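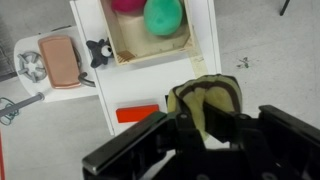

## Home corner: handout 4, sorting the small stuff

I've taught this bit of the childcare course for 7 years now and I still start with the toy kitchen, mostly because everyone thinks they can tidy one. You can! The trouble is doing it so that a three-year-old can do it after you.

Our own kitchen is plain white, with a stove, a sink with a tap, and a taller cabinet with a flat top. I'm fond of it because there's so little printed on it, so the children decide what it is (last December it was a vet's for almost the whole month).

### Where things live

Have a look at the cabinet top first. We keep one open wooden crate up there and the soft toys go in it, plush balls included. Pans and burner grates stay with the stove. The tray goes by the sink.

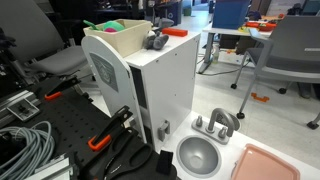 Then there are the in-between things, and this is where groups always start arguing. Is a block food? Is a sponge a toy or a cleaning thing? At Undcombe we let the children rule on it, and the orangey-red block has been butter, a brick and a phone. I'd leave it out on the top where it can be grabbed – a block at the bottom of a crate is just a block.

Same with the little grey plush animal. It can sit beside the crate if somebody is still playing with it. Ask before you put it away, please. 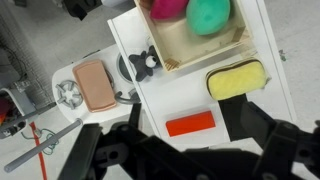

Mala's reading group wrote back on last term's version to say that sponges ought to live at the sink, full stop, and that a child who finds one next to the teddies will wash the teddies. Fair point, and I've changed my own sheet. Kostiuk disagreed and said washing teddies is a perfectly good afternoon, so you can see how these sessions go.

### For your placement

- Pick one surface and tidy only that.
- Write down what you moved and where to.
- Leave the crate open, no lid.
- Read Brunov, page 326, on open storage (the photocopy is in the folder).

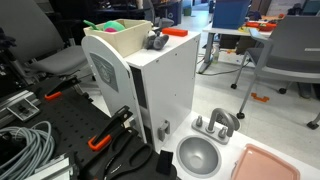
Watch the height as well. A crate on top of a tall cabinet is lovely for grown-ups and hopeless for anyone small, so bring it down to the counter before the children come in. Check there's still room by the sink, or the washing-up game stops dead. Bring your notes at 4 and we'll compare.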